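News > Press Releases > Workplace

13 May 2019
By Aba Quansah

Flonlow Asks Whether the Office Water Dispenser Earns Its Place

SKARNASBERG. Flonlow, which advises small offices on kitchens and break rooms, today released a short guide to countertop water dispensers. It is cooler on them than most sales brochures are.

"Every supplier tells you people will drink more water," said Philomena Addo, who wrote the guide. "We asked for proof and got a leaflet."

Flonlow put questions to 397 office managers. Few could say what they spent on bottled water in a year. 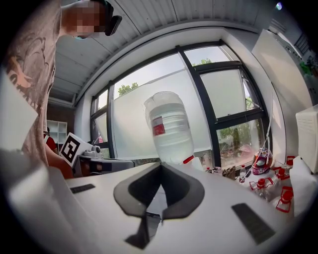

Is a big bottle cheaper than small ones?
Often it is, but only if the office finishes it while it is fresh and the deposit comes back.

The guide also doubts that every office needs a hot tap. Where a kettle is already in daily use, Addo would like to see a reason for paying to run both. She asks buyers to check that warning stickers stay readable and that the drip tray gets washed.
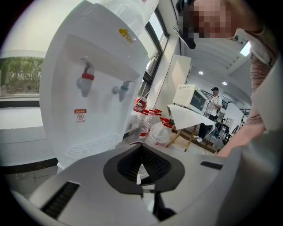
What the guide does not promise

Flonlow makes no health claims and ranks no models. Six offices will try the checklist until September. Wagner Lacerda of Kwofie, one of the six, expects little from it. "I'll believe the savings when I see a bill," he said.

Press contact: Igor Michalski, Flonlow

News Guides Events Contact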